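Slide 9 – what a day of collecting looks like

Ask who here has picked up a tin today. Wait. Fine, now ask who has done it 2774 times and written each one down. That is the Merberg set, and it took us until September.

Two views from the wrist, fingers closed in on something shiny:
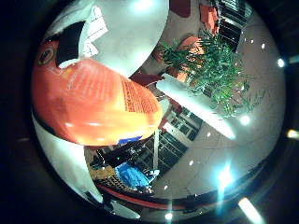
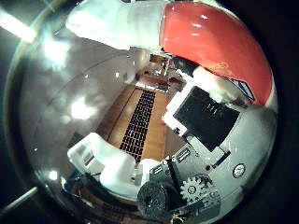
Mention glare. We threw out 59 runs at Iltness before anyone thought to vary the lighting on purpose – the model had learned to love one particular lamp.

Skip the Lambrakis numbers if short of time. Next slide: labelling, or where the budget went.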